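Pirkum Home Help Desk
Ticket 204: Duvet damp and spotted after using bed as sorting surface
Opened: 15 December 2018
Status: Closed
Product: Irklow duvet cover, lavender-grey, with Fang liner sheet

Customer wrote:

Hello, and thank you in advance for reading all of this, I do tend to go on. Our kitchen counter has been out of action since November while we wait on the new one from Tromov, so for now I sort the groceries on the bed in the spare room. It's the only flat place left in the house that's a decent size! I put a plastic sheet down first, rinse the fruit and vegetables in the bathroom, and lay everything out before it goes into bowls and bags. It has worked nicely for weeks, but lately I keep finding damp patches on the duvet cover, and last time there were two faint orange-brown spots as well. I've washed it once at the usual setting and the spots are paler, though I can still find them if the light is right. Is it the cover, the sheet, or me?

Reply from the help desk:

Hello, and please don't apologize, a long message saves us a lot of guessing. I doubt it's the cover. That one is a 400 thread count cotton and it will soak up water quickly from anything set on it, the way a good towel would. I'd like to check the sheet first. Could you lay it in the bathtub, pour a cup of water in the middle, and leave it for 12 minutes with a paper towel underneath? Also, when you put it on the bed, does it lie smooth, or does it bunch up?

Customer wrote:

I did the bathtub test twice (I got a bit carried away) and the paper towel stayed dry both times, so no holes. It doesn't lie smooth, no. It came folded in a tiny packet and has never really forgiven us for opening it.
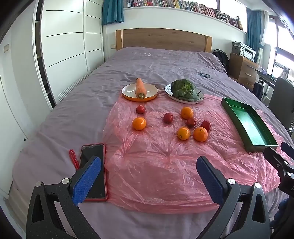
The damp patches are mostly on the side of the bed nearest me, where I stand to do the sorting. I've started using plates for the vegetables, which helps, and the carrot and the bok choy have one each now. The oranges and the little red fruits still go straight onto the pink plastic, though, and with all those crinkles I suppose the water has plenty of little channels to run along. The green metal tray is there too and I could easily be putting the fruit in that, couldn't I? I feel a little silly typing it out.

Reply from the help desk:

Not silly at all, and I think you've solved most of it yourself. Water is very likely following the creases and running off the edge. Please try the following:

Fruit goes in the tray, still wet if you like, as the raised sides will hold the drips.
Fold a bath towel and put it between the sheet and the duvet.
Keep your phone well away from the wet things, just in case.
For the spots, dab with cool water and a drop of dish soap, leave it a while, then wash again. Skip the dryer until they're gone.

If the spots are still there after the second wash, reply here and we'll send you the stain guide, sheet 167.

Customer wrote:

Second wash done, spots gone, duvet dry after two rounds of groceries. The towel made the biggest difference, I think, and the tray has been promoted to permanent fruit duty. Still no date for the counter, but that's another ticket with another company. Thank you so much for your patience!

Ticket closed at customer's request.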